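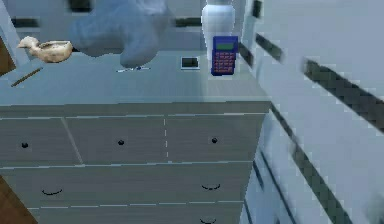

Siiri Aaltonen wrote under my last post that I should stop translating the letters word by word, and that my grandfather would have sounded much funnier than I let him sound. She is right, and I have thought of her comment all through February.

For those who are new to this blog, I am translating the letters my grandfather sent home to Ahonen after he went to work at the sawmill in Meston. My mother kept them with the tax papers. She gave them to me when we moved to Dembridge, and my children cannot read them, so I began. I have finished 708 lines now. I number the lines in the margin, an old habit from school, and it helps me find my mistakes again.

My difficulty is that English is my third language. I learned it properly only after the year 2000, when I was already grown up, and I learned it in offices. So when I translate my grandfather, he comes out like a man applying for a permit. In one letter he complains about his boots. In Finnish the sentence is short and a little rude, and you can hear that he is enjoying himself. My first version was: "The boots which I was given are not satisfactory." My son read it and asked if Grandpa was a lawyer.

After Siiri's comment I tried another way. I read one letter aloud in the kitchen, put it away, and told it to my son in English as if it had happened to our neighbour. Then I wrote down what I had said. The boots became: "These boots were made for a man with no toes." He did write something about toes, I promise, only in the other half of the sentence.

I lost some things by this method. There is a word he uses for the colour of the river in spring, a word from his village, and I have found it in no dictionary. When I translated slowly I left it in Finnish and made a note at the bottom of the page. When I told the letter aloud, I just said "brown". It is not a lie, but it is a poor trade. I have now put his word back, without a note, and the reader can guess.

Joni Heiskanen, who has also translated family papers, sent me an email with a different opinion. He thinks a translator in the family has a duty to be stiff, and that if I make my grandfather funny in English, my children will remember my jokes and believe they are his. I did not have a good answer. I wrote back that a stiff grandfather is also something I made up, because the man was never stiff in his life. Joni answered with one line, asking me to keep both versions. So I will keep both, though it doubles the work.

The letters about money are the hardest. He writes how much he sends, and then he writes that it is nothing, and the words for "it is nothing" change from letter to letter. In the first winter it is a polite phrase. Later it gets shorter, and in letter 6 he has only a dash where the phrase should be. I kept the dash. My mother, when I asked her on the phone, said that her own mother used to read that part silently and go straight on to the weather.

I have also had to decide about the spelling of names. He wrote Meston in at least 2 ways, and once as one word together with the name of the foreman, so that for a long time I believed there was a village called that. I have made the place names regular and left the people as he spelled them. If somebody called him Jack and he heard Jaak, then Jaak it is.

Next I will do the letter about the dance at Plornus, which is long and has a page missing in the middle. If any reader knows an English word for a person who comes to a dance only to stand by the door, please write it in the comments. In Finnish he needs one word for it, and so far I need nine.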